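Subject: Re: [sorting-stock] Small cubes: bins, counts, and the gray mat question
Date: July 19, 2022
List: sorting-stock
Reply-to: list

On the storage of small cubes, the previous poster wrote:

> We are consolidating the math manipulatives from two classrooms into
> one cupboard. The bulk of it is plain colored cubes, the small kind,
> in several colors. Currently they are in zip bags inside a cardboard
> carton, and the carton has given up. I have three questions.
>
> 1. One large bin or several small ones? The cupboard shelf will take
> either.
>
> 2. Is it worth sorting by color before storage, or only when a set is
> needed? Opinions in the building are divided.
>
> 3. What surface do people sort on? Our tables are white laminate and
> the cubes skid all over the place. Also the white ones vanish.
>
> We have until September. Budget is small but not zero. I have looked
> at the Nurine bins and at the Stitilon ones with the hinged lid, and
> I can't tell from the listings whether either is stiff enough to be
> carried full.

Taking the questions in order, with the third one first, as the answer to it affects the other two.

3. Surface.

Dark gray, matte, and flat. I have used white, pale wood, green cutting mat and dark gray, and the gray is the only one I would set up again. Red, green, yellow, orange and white cubes all read clearly against it from standing height. Blue is acceptable. Black is the weak case: a black cube on a dark gray top is visible if the light comes from one side and throws a shadow, and easily missed if the light is directly overhead. If your sets contain black, do the black ones first, while the table is least cluttered, or keep a sheet of white paper at one corner and put them there.

Skidding is a separate problem from color. Smooth laminate is bad for it in any shade. A thin rubber-backed mat fixes it. Felt also fixes it but sheds, and the lint collects in the corners of the bins and stays there. Do not buy a mat with a printed grid unless you intend to use the grid. It is surprisingly tiring to look at for a full session.

Leave more bare table than you think you need. The layout I recommend is the bin at the far edge, centered, and everything between the bin and the person kept clear. Cubes get put down in the clear area only while a decision is being made about them. Once decided, they go in the bin. If the clear area starts filling up, stop feeding in new cubes until it is clear again.
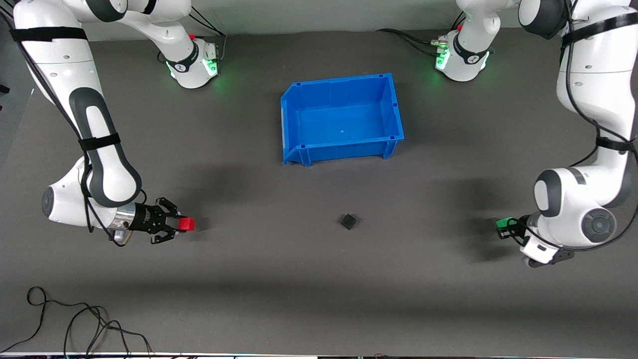 Blue bin at the back of a dark gray top. Red and green cubes held, black cube on the table.

Note how much the bin stands out. A bright bin against a dark top gives you a target you can hit without looking up properly. I would not use a bright bin in the same color as the cubes going into it, for the obvious reason that the last few blue cubes in the bottom of a blue bin are hard to find. For mixed sets a blue bin is fine. For a blue-only set use gray or clear.

1. Bin size.

Several small ones. A single large bin seems economical until somebody has to lift it. I weighed a batch of ours: 220 cubes came to 1000 grams, without the container. That is nothing, but multiply it out for two classrooms and you will be over what I would want a child to carry down a corridor. It also means that every request for a handful of cubes involves opening and stirring the whole stock.

My rule is one bin per working set, open-topped in use, with a lid only for transport and long storage. Hinged lids get in the way. They fall shut, or they hang off the back and tip the bin when it is nearly empty. A loose lid can be put underneath the bin while you work, where it takes up no room.

On the two makes you asked about:

Nurine: I have the shallow one. Walls are adequate, floor flexes when full. Carry it with a hand under the floor and it is fine. Carry it by the rim and it bows enough to pop the lid. The inside corners have a generous radius, so the cubes tip out cleanly.

Stitilon, hinged: stiffer, heavier, and the lid problem described above. The hinge pins on ours can be pushed out with a small screwdriver, after which it becomes a good open bin. I have not tried putting the pins back. The inside corners are nearly square and a cube will sit in them when you tip.

Besmont: you did not mention these but they are worth a look if you can get them. Plain open bins with a separate snap lid, and they nest when empty. The nesting matters in September, when everything is out of the cupboard at once. The drawback is that the nested bins grip each other and the bottom one has to be held down with a foot.

Whatever you choose, put the label on the short end and not on the lid. Lids migrate.

2. Sort by color or not.

This depends on what the sets are used for, and I suspect that is the reason opinions in the building are divided.

If the main use is pattern work, sort by color. The set-up time for a pattern exercise from mixed stock is long, and it falls on whoever is teaching.

If the main use is counting, grouping or volume, leave them mixed. Color is irrelevant to the exercise and sorting them is labor that will be undone within the first session.

If it is both, which was our case, make up mixed working sets with a fixed number of each color, and keep the surplus sorted by color in separate bags as spares. Our working set is 68 cubes. There is nothing special about 68. It was what we could make equally from the stock we had, in four colors, 17 of each. The point is that the number is written on the bin and can be checked at the end.

For the sorting itself, the procedure that has worked best here is two hands, one color each. Decide on two colors before starting. The right hand takes one and the left hand takes the other, and neither hand picks up anything else. It feels slow for the first few minutes. The error rate is much lower than with one person grabbing whatever is nearest, and you can keep it up longer. Anything in a third color stays on the table and waits for the next pass.

Pick up one cube per hand. Scooping is faster per cube and slower overall, as every scoop has to be inspected.

I time-limit it to 15 minutes per pass and then swap which hand does which color, or stop altogether. Past that the mistakes start, mostly red and orange confused under warm bulbs. If you can get daylight on the table, use it.

Two further items you did not ask about.

Washing. Do it before sorting. Mesh laundry bag, lukewarm water, a little dish soap, then spread on a towel overnight. Do not put them away damp in a lidded bin. I did this once and the smell lasted for most of a term.

Odd sizes. If your stock comes from two classrooms there is a fair chance it comes from two makers, and the cubes may differ by a fraction of a millimeter. It does not matter for counting. It matters a great deal for building, where a wall of mixed cubes will lean. Line up a row of ten from each classroom, side by side against a ruler, and compare the ends. If they differ visibly, keep the two stocks apart and mark the bins. Ours differed. The older ones came through a supplier called Şimşekoğlu and are slightly larger, and they now live on their own shelf.

I can post the label template if there is interest. It is a plain table with set number, color count and date last checked, sized for the short end of the Nurine bin. It will need trimming for the others.

> PS. Does anyone have a use for the zip bags?

Keep the good ones for the spares. Discard any where the zip has gone white at the ends, as those open by themselves.

--
To leave this list, send a blank message with the word unsubscribe in the subject line.
Attachments over the size limit are removed by the list software.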